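Cultov Boxing Club Newsletter
New gloves rule and the change in our April card

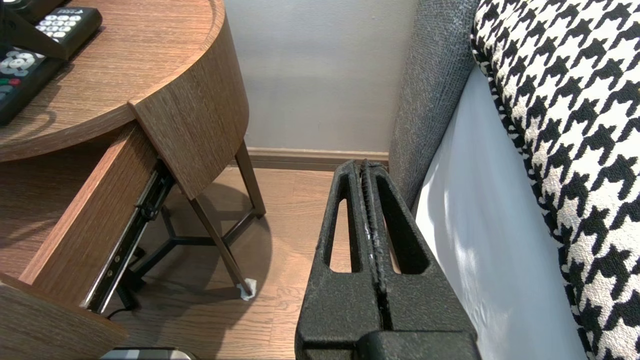
After the last open evening many members asked me why two bouts were taken off the list, so I want to explain the matter in this newsletter and not one by one in the changing room. The short answer is medical papers. Both boxers had trained well and both made weight, but their yearly examination was older than the limit and the supervisor from the Vimley league did not accept it. I was disappointed, and I also think he was right. Please look for your own medical card this evening. In most homes such papers lie on a side table, like the brown one with the curved edge in the photo, under the remote controls, and we remember them only when somebody asks. If your examination is from before last April, make an appointment now.

The second subject is gloves. From the start of the new season the league wants the same model of gloves in both corners, and the host club must provide them. Until now we let visitors use their own pair when the weight was correct. This will not be possible anymore. We have ordered 15 pairs from Kedia, and they should arrive before the match with Carrasco. They are for competition only. Please do not take them to the heavy bags, also not for one round. The old gloves stay in the cupboard by the stairs and everybody can train with them as before.

The match with Carrasco is on Sat 23 October in our own hall. Weigh-in is in the morning, and boxers who come after it is closed will not box, even if the opponent agrees. We have place for 300 spectators and the fire office does not permit more. Last year people were standing in the corridor and we received a warning letter, which I would not like to receive again. Members can reserve two seats each at the desk. What is left will be sold at the door.

We plan 14 bouts, juniors first. The bout which I am most curious to see is in the middle of the card, at light heavyweight. Our boy lost to the same opponent in April on a split decision, and since then he has worked much on his left hand and on keeping his chin down when he goes back. I will not promise a result. Carrasco always brings fit people and they do not get tired in the third round.

One more thing about the scoring. Some parents were angry with the judges in April and said it loudly, near the ring. I understand the feeling, but the club pays for this, and the children hear it. A complaint goes in writing to the supervisor, on the same day.

Sparring for the selected boxers is now on Tuesdays after the normal class. Bring your mouthguard. Without it you will skip rope.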